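Posting this as a thread for anyone else running a contact task with a rigid tool on a small arm. We had a fault last month that took us too long to find, and the log message did not help at all.

The setup is a pushing bench. The arm carries a plain rod, comes down close to a wooden board, and slides little plastic blocks from one spot to another. No gripping. If the rod is too high it misses the shorter blocks, and if it is too low it drags on the wood.

We have a limit on downward force at the wrist. Go past it and the arm stops and waits for a person to clear it. That limit had tripped maybe twice since spring, both times because somebody typed in a bad height.

Then in July it started tripping on its own. Always in the afternoon, always on the near half of the board. Mornings were clean. The message was the same every time: fault 2417, force limit, axis Z.

First guess was the force sensor drifting as it warmed up. We zeroed it before every run for a week. No change. Second guess was the rod slipping in its mount, so we pulled it, cleaned it and torqued it again. No change.

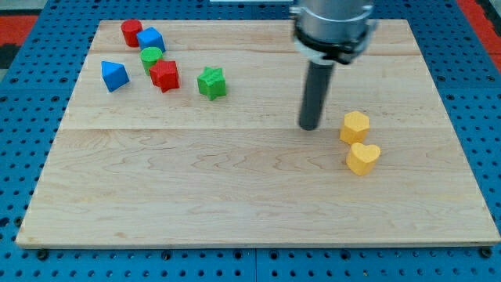
Third guess was software. The bench runs on Perow, our in-house job runner, and it had been updated the same week the trips began. We rolled it back and lost most of a day doing that. The arm tripped 10 minutes into the first afternoon run.

What finally showed it was a dial indicator. We checked the board height at a grid of points at 8 in the morning and again at 3 in the afternoon. The far half had hardly moved. The near half had come up enough to eat most of the clearance we were running.

The board was bowing. The afternoon sun comes in on that side of the Furport shop, and the front bolts had been tightened down hard, so the wood had nowhere to go except up.

The trip itself was fine. It did what it was there for. What bothers me is what we did in between, and I was part of it.

On the third day of this, with a batch to finish, we raised the force limit so the arm would stop quitting. The batch finished. It also left a scratch 57 mm long in the wood and put a slight bend in the rod, and every push after that was a little off to one side.

We threw out over 300 runs from that stretch. The data looked normal until you compared where the rod was supposed to be with where the blocks ended up.

Changes so far: front bolts are snug and no tighter. There is a blind on the window. The arm touches off at four points on the board before each batch and won't start if they disagree.

The force limit is behind a password now, and changing it takes two people. Zemix, who sold us the arm, had that option in the menu the whole time. We had it switched off.

The Yeoman bench next door has the same kind of board and the same bolts. Checking that one tomorrow - will add the numbers here if they're any different.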